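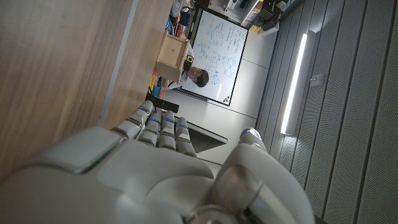

Clikholm Household Chores Project
Progress report to the Brerano Fund
8/26/26

Since our last report we have moved from single motions to whole chores, and it has been a really good stretch for the team. The short answer to your question, "can it tidy a table yet?", is yes for some tables — and the list of tables is growing.

Work done

The Konano hand now runs three chores from start to finish: clearing small items into a box, wiping a counter, and sorting a kitchen drawer. We ran 200 trials of table clearing with a mix of things people leave lying about. The hand finished 90 of them with no help from us. In spring it could not finish any, so we are very happy with this, even knowing that a home user would want much better.

Flat objects were the big surprise. A phone or a remote lying flush on a table gives the fingers nothing to get under, and for weeks the hand just pushed such things around. The new routine slides the object to the table edge first and pinches it there. It looks a lot like what a person does with a coin, and the first time it worked we all cheered (the video is in the shared folder).

What still goes wrong

Wiping is fine on bare counters and poor around clutter. The hand goes around a cup but leaves a ring of crumbs behind it. Drawer sorting works with forks and spoons, but stacked spoons get picked up as one. Speed is the other problem: a table that takes a person under a minute took the hand nearly 18 in our slowest run. Most of that was waiting between grasps, and we think a good part can be cut in software.

Cloth is not started. We moved it back to make room for the flat object work, as agreed with you by phone.

Shop-floor trial

Hứa, the packing shop that offered us a bench, is ready to host the hand once the new thumb joint arrives. They want it to fill small parts boxes, a chore close to table clearing, so we expect to reuse most of what we have.

Budget and next steps

Spending is on plan, apart from replacement finger pads, which wear faster than we allowed for. We would like to move a small sum from travel to parts and will send the form separately.

Next up are faster grasps, the stacked spoons, and a first day at Hứa's bench. You would be very welcome to come and watch — bring something awkward for it to pick up!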